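About Us: The Pokier Suturing Robotics Club

Hi, and welcome! You've found the page for Pokier, the student club at Kavov College where we sew things shut with robot arms. I write most of what goes up on this site, so if something here is misspelled or out of date, that's me (the contact form goes to my inbox, tell me and I'll fix it).

People usually land on this page in one of two ways. Either they saw our table at the fall club fair and want to know what they signed the sheet for, or they typed "can students use surgical robots" into a search box at one in the morning. Yes, you can! We do it every week in term time. Pull up a chair.

How we got here

Pokier started as a nickname. The very first group was an offshoot of the general robotics club, and while the rest of the club was building things that drove around and picked up balls, a handful of us at the back bench were trying to get an old training arm to push a needle through a kitchen sponge. It went badly for most of a semester. Every time the arm poked the sponge, it poked it again a little harder, and somebody wrote "even pokier" on the whiteboard. It stayed there until September, when we needed to put something on the club registration form. So that's what we're called. I've stopped trying to make it sound dignified.

For two years we shared a bench, a power strip and a very small closet. Then we got moved to the Hviid Building, down on the lower level next to the teaching labs, and that changed everything. We have a door! We have lighting we can control, drains, a proper sink, and a fridge that is only for practice tissue (there is a sign on it, please read the sign). Room 127, turn left when you come down the stairs. If you reach the vending machine you've gone too far, but get a snack while you're there.

What we do all week

The short version is suturing. We teach people to drive a pair of wristed instruments from a console, and we also write software that tries to do some of the same moves without a person driving. Those are two very different crowds and they sit at the same tables, which is my favorite thing about the club. The driving people have good hands and strong opinions about thread. The software people have long arguments about what counts as "holding" a needle. Put them together and you get a driver saying "no, look, you'd never grab it there" while somebody types as fast as they can.

A normal session goes like this. We set up a piece of tissue with a cut in it, get the cameras lined up, check that everyone knows where the stop button is, and pick a task for the night. Sometimes it's only needle handoffs, back and forth from one jaw to the other, until your forearms hurt from gripping the controls too hard (everybody grips too hard, you'll grow out of it). Sometimes it's knots. Sometimes it's a whole row of stitches along a cut, and those nights run late. We record all of it, from a camera over the work and from small ones down at the instrument wrists, and afterward somebody has to sit and label what happened. New members moan about labeling and then get weirdly into it. I once spent a whole evening marking the moment each loop went tight and I'd do it again tomorrow.

The wrist cameras deserve a mention, they're what most visitors want to look at. From over the table you see the job. From the wrist you see the trouble: where the thread is wandering, whether the jaws are about to close on nothing, how much of your view is taken up by your own instrument. It takes a few weeks to get used to looking at a knot past a big blurry shaft.
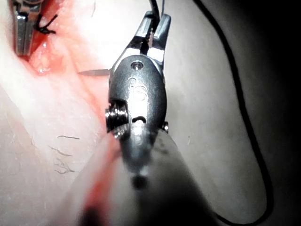
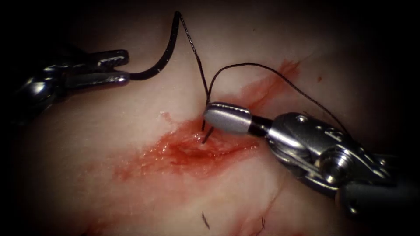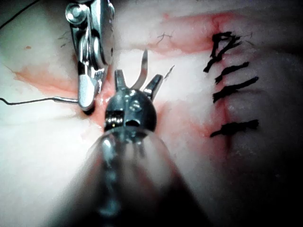
Third picture: four stitches across the cut on the right, and the needle over on the other side in the driver's jaw.
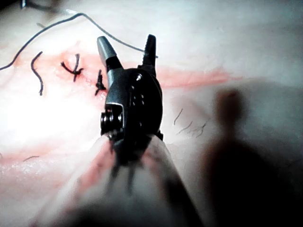
What you learn (and in what order)

We don't sit you at the console on day one and wish you luck. There's a path through it, and it's pretty loose, but most people follow it.

First you do everything by hand. Regular needle driver, regular forceps, foam pad, and a lot of thread. You need to know what a square knot feels like before you try to tie one with tools that don't let you feel anything. That's the part that surprises people most, by the way. Our setup gives you no sense of touch at all, so you learn to watch for tension. The surface puckers a little, the curve goes out of the thread, and you back off. Or you don't back off and it snaps, and you get to thread up again while the whole table says "aww."

After that come the pegs and rings on the console, which look like toddler toys and will humble you completely. Then needle handling. Then single stitches on a foam pad, then knots, then tissue. We move you along when you're ready and I promise there's no shame in staying on pegs for a month. I did!

On the software side we start with playback: take a recording, get the arms to repeat it in the air, with nothing under them. From there people branch off. One group works on finding the thread in a picture, and if you think that's simple, come and look at a thin dark thread next to its own shadow and a stray hair. Another group works on the knot. A third is working on knowing when to stop and ask a person, and I think that's the most useful thing we've got going, though it gets the least attention at open house.

You don't have to pick a side. Lots of members do a semester of each.

The Clandix Cup

Once a year we pack up and go to the Clandix Cup, a student contest for suturing robots. Teams get a cut, a length of thread and a time limit, and you can enter as drivers, as software, or in the mixed class where a person does some of it and the robot does the rest. We enter the mixed class every time. It suits us.

Scoring is out of 100. You get points for spacing, for knots that hold when the judges pull on them, and for not chewing up the tissue around the cut. You lose points for dropped needles, and oh boy, have we lost points for dropped needles. Our first year we scored so low that we framed the sheet. It's on the wall in the Hviid Building over the sink. We've climbed a good way since then, and last time out our row of stitches held from end to end, with a bit of yelling from our corner that we've since apologized for.

This year's entries close on 21st April, so if you're already a member and you want to be on the travel team, talk to us well before then. You don't need to be the best driver. We also need somebody who is calm, somebody who can pack a case, and somebody who will keep the log while everybody else is staring at the screen.

Our recordings

We keep everything we record, good stitches and bad ones. At the last tidy-up the archive stood at 2652 clips, and a fair share of them are of someone's thread getting caught on someone's other instrument. We love those! A program that has only ever seen neat work falls to pieces the first time there's a tangle, so the messy clips get labeled with just as much care as the pretty ones. If you're a student at another school and want to use them for a class project, write to us and say what you have in mind. We're usually happy to share and we'd like to see what you make.

A few things people ask me

Do I need to be pre-med? No. We have pre-med students, mechanical engineering students, computer science students, a couple of people from textiles (they're scary good at tension) and at least one person who came in looking for the vending machine.

Is it gross? A little, sometimes. We work on practice tissue and there's red on it, and some people find the first session harder than they expected. It's fine to step out. It's also fine to stay in the club and never touch the tissue side, there's plenty to do on foam and on the computer.

Will this make me a surgeon? It will not! Nothing we do goes anywhere near a patient, and we're careful to say so. It'll make you patient, though, and pretty fast at untangling headphones.

Can I break the robot? You can bend a jaw if you really shove it, and we've all had to own up to that at one point or another. Tell us right away, fill in the sheet, and we'll show you how to check the wrist and the cables. Part of being in Pokier is taking things apart on the bench and looking at very small pulleys under a lamp.

How much does it cost? Dues are small and cover thread, gloves and foam pads. If dues are a problem, say so on the form and we'll skip them, no questions.

Come by

Sessions are in the evening during term, Room 127, Hviid Building, lower level. Tie back long hair, wear closed shoes, and leave food outside (yes, even the vending machine snack). New people can turn up at any session and watch, you don't have to sign up first. Look for the table with the foam pads and ask for a needle driver, and someone will get you started on your first knot.

If you'd like to bring a class or a high school group through, use the contact form and give us two weeks' notice so we can set up extra screens. Groups of up to a dozen work best in that room. We'll do a short demo, let everybody have a turn on the pegs, and leave plenty of time for questions. Parking is behind the building, and the lower door sticks, so give it a good push.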